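Home | Workshop | Kitchen | Software Notes | Archive | Search

Bin Picking Software: Bench Tips for Mixed Household Items

These notes cover the software side of picking mixed small items out of a metal bin with one arm and a two-finger gripper. They assume the arm already moves, the camera already streams, and a grasp planner of some kind is installed. We run Tundodex for planning and Perix for logging. Most of the settings have equivalents elsewhere under other names.

Frames and calibration

Define the bin frame before anything else. Put the origin at one inside floor corner, with X along the long wall and Z up. Do not use the table as the reference. If the bin gets bumped, you want to correct one transform and leave the rest of the program alone.

Touch off three floor corners with the fingertip, then check the fourth. If the fourth disagrees by more than 2 mm, either the floor is bowed or a touch was bad. Redo the touches once. If the error stays, fit a plane to a grid of points and store that as the floor model.

Clamp the bin. Mark the table with tape for anything that has to go back to the same place. Store the calibration with the month in the file name and keep the old ones.

Fingertip wraps change the tool length. After every new wrap, touch the tips to a known surface and update the tool center point. A wrap that adds 1 mm to each finger also takes 2 mm off the opening, and the planner needs to know that too.

Depth on bare metal

A scuffed metal floor returns bad depth in patches, and a sloping panel is worse. Expect holes in the cloud where the light bounces straight back at the camera, and false points floating above or under the floor. Some fixes, cheapest first:

Turn the exposure down and take three captures at different settings. Merge them per pixel, keeping the median of valid values.

Cut everything below the floor model minus 3 mm.

Mask the walls and any sloped panel using the bin model. Points on a wall should never become grasp candidates.

Save an empty-bin capture and subtract it. Use a tolerance of 4 mm for bare floor and 8 mm near slopes. Thin cloth lying flat can disappear at 8 mm, so keep the second number local to the slope.

Do not fill depth holes by interpolation before segmentation. A filled hole next to a shiny item makes a ramp, and the planner will try to grasp the ramp. Fill afterward, inside each segment, and only if less than a quarter of the segment is missing.

Segmentation

Run it at full resolution on a crop of the bin. Running it on the whole picture at half size is faster but loses caps, corks and bottle tops.

Items that touch get merged more often than they get split. Cloth is the main offender. It drapes over its neighbors, and one mask swallows both. Our rule is to flag any mask with a height spread over 30 mm and a soft outline as "cloth, maybe more," and to pick it first. Re-image after every cloth pick, even a failed one, and throw out all queued grasps.

Brushes do the opposite. Bristles and handle often come back as two masks. If two masks share a long border and their heights match along it, merge them before scoring. Grasp the body. Bristles give under the fingers and the force reading drifts for a second or more.

Tissue packs, empty boxes and foam pieces are light enough to slide away when one finger touches first. Center the approach within 3 mm or skip the item until it has moved somewhere better.

Grasp scoring

Keep the score simple enough to read in a log line. Ours has four terms: width fit, surface quality under each finger, clearance to the walls, and height above the floor. Each is between 0 and 1 and they are multiplied. With a sum, one very good term can hide a zero.

Sample 2000 candidates per capture. More did not change the top pick in our tests, fewer sometimes did. Discard anything tilted over 35 degrees from vertical unless the item is against a wall.

For items against a wall, add a second pass that allows one finger to slide down between item and wall. It needs a gap of finger thickness plus 2 mm. If there is no gap, plan a short drag toward the center, then re-image. Limit it to two drags per item. Without the limit ours once pushed the same can along the wall until the watchdog stopped it.

Tall hollow blocks can be taken by one side, with a finger inside. The planner will not find this by itself if it treats every item as solid. Mark the opening in the item model, or accept outside grasps only.

Collision checking

Model the bin walls as solid boxes, thicker on the outside than they really are. Ten extra millimeters outside costs nothing and stops the solver from hopping through a thin wall between two sample points.

Include the cables. This gets skipped more than any other item on this page. A cable bundle on the outside of the arm swings as the wrist turns, and the collision model out of the box knows only the bare links. Add two capsules along the bundle, sized for the widest part of the loop. Then limit the last joint to the range where the bundle stays slack. We allow 90 degrees each way from home. Grasps that want more get turned by half a turn, since a two-finger gripper does not care which finger is which.

Clamps on the rim belong in the model too, handles included. Update the model when a clamp moves.

Check the path out as well as the path in. A held item is wider than the closed gripper, and a wide item that was clear at the floor may catch the rim on the way up. Attach the segment's bounding box to the tool after closing and run the check again with it.

Motion settings

Approach speed above the rim can be whatever your site rules permit. Below the rim, drop to 285 mm per second, and for the last 40 mm drop to 50. Stop on contact force. Start the limit at 11 N and lower it if soft items get crushed.

Use straight-line moves inside the bin and joint moves outside it. Put one fixed waypoint above the center of the bin, high enough for the longest item, and pass through it both ways. It costs a little time per pick and makes every path in the log comparable.

Avoid blending the corner where the approach turns into the descent. A blended corner cuts inside, and inside is where the wall is.

Grip checks

Read the finger gap after closing. Three results matter: fully closed (missed), close to the predicted width (good), far from it (wrong item, or two items). For cloth the predicted width is useless. Use a minimum gap of 1.5 mm and confirm with a second capture after lifting.

Check the gap again at the waypoint. A change over 3 mm means slip. Lower the item back where it came from and re-plan. Dropping from height spreads small items into corners.
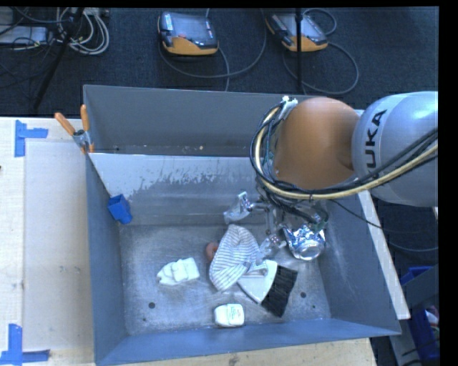

Rakiya Ekpo reports that the capsule trick works, but that two capsules were too coarse on her cell: the planner started refusing good picks near the wall closest to the arm. She went to five short ones and got those picks back, at the price of a slower check. We have since tried four and kept it. If your planner caches the arm model, clear the cache after the change, or you will be testing the old one.

Logging

Write one line per attempt with the capture ID, the mask ID, the four score terms, the commanded and measured gap, peak force, and the result. Save the depth capture for every failure and for one success in ten. Disk fills fast otherwise.

Name failures by what the software did: no mask, merged mask, no grasp, path blocked, missed, slipped, double pick. "Failed" alone can't be sorted later. Review by failure name once a batch, fix the most common one, change nothing else, run again with the same items.

When replaying old captures against a new planner version, load the calibration that belongs to the capture. Perix does this if the calibration path is in the header. Tostum does not, and will use whatever is current without a warning.

Quick settings list

Floor cut: 3 mm
Floor tolerance: 4 mm, 8 mm near slopes
Candidates: 2000
Tilt limit: 35 degrees
Last joint: 90 degrees each way
Speed below rim: 285 mm/s, then 50
Force limit: 11 N
Drags per item: 2

Comments (4)

Ching-wen Tseng
What do you do for clear plastic? The subtraction step removes it every time here, both tolerances.

Page author
Color mask only, with the height taken from an item table. It's slow and I would not call it solved.

mbench
The multiply versus sum note saved me an afternoon. One thing to add: log the raw terms before clamping. I had a clearance term going negative and getting clamped to zero, so a whole side of the bin was never picked.

Kereama user
In Kereama the attached box stays on the tool after release unless you detach it by hand. Paths get strange after the first pick. Version 3 and 4 both.

Contact | Copyright, the page author | Back to top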